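Home Office Corner: Does the floor under your desk really need a system?
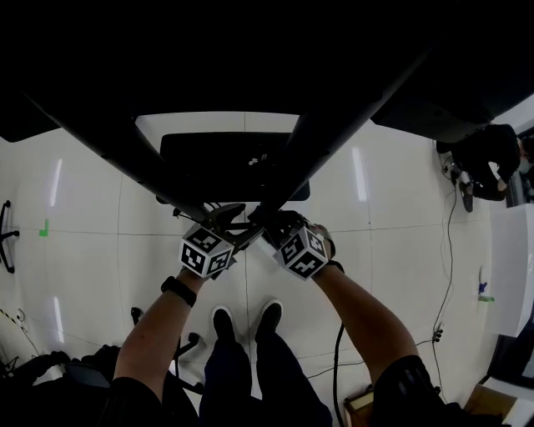
Chair bases, cables and a dark bag or pile on white tile, seen from standing height.

Every January the same advice comes around, and this year it arrived in my inbox under the heading "floor zero." The idea, as sold by Keldale in its spring catalog, is that nothing should touch the floor of a workspace except furniture and feet. Cables go up, bags go up, chairs get parked in a line. There is a kit for it, naturally. It comes with clips, a fabric trough that hangs under the desk, and a set of hooks.

I have my doubts, and I've had them since the last time we went through this with the Prorkholm cable box, which many of you bought on my recommendation. Sorry about that. It held a power strip fine as long as you owned a power strip from a decade ago with small plugs. Mine now holds birdseed.

So let me say what I think is true about floors. White tile is unforgiving. A black cable on dark carpet can lie there for years and bother you very little, but put the same cable on glossy white tile and it looks like a crack. Two cables, say a plain black one in a coil and a yellow-and-black striped one wandering off beside it, and the whole room looks unfinished even if the desk is spotless. I don't believe this is a storage problem. It's a contrast problem, and a 30 dollar kit sold to people with beige carpet won't do much for them.

Casters are a different matter. Rolling chairs and loose cable don't get along, and here I'll give the catalog its due. A caster will climb a thin cable, sit on it, and slowly chew the jacket. If you do only one thing after reading this, pull the chairs out, look at what has been lying in their path, and move that. You can do it with a strip of hook-and-loop tape cut into 3 pieces. One goes at the outlet, one on the desk leg, and one goes around whatever slack is left over. Check that the slack isn't pulling on the plug when you stand up.

The bag question gets people more worked up than it should. Keldale wants your bag on a hook. I tried a hook. The bag swung into my knee all morning and by lunch it was back on the floor, where it has been ever since. A bag on the floor beside a chair is a bag you can reach. Put it on the side you don't roll toward – that's my whole method.

Tape marks, now. Several readers have written to ask whether it makes sense to mark where the chairs go with a little square of colored tape. Green seems to be the popular choice, and it does show up well on pale tile. I used to think this was fussy. I still do, for a room with one chair in it. For a shared room where the furniture moves all the time, I can see the point, provided everyone agrees on what the mark means. A mark that only one person understands is litter. Use painter's tape and replace it when the corners lift, or the glue will collect a gray ring that takes longer to scrub off than the tape ever saved you.

As for the fabric trough, the Tallano version is the better made of the two I tried, with a stiffer lip and screws that bit into the desk properly. It's also nearly 200 dollars if you have a long desk and need the extension. I can't recommend it with a straight face. The Cocco adhesive clips are cheap and they do hold on smooth surfaces, though on my powder-coated desk leg two of them let go within a month.

Next issue: chair mats on tile. I've been sent one that claims to be good for 400 pounds and completely silent. It is not silent. More once I've had time to roll around on it.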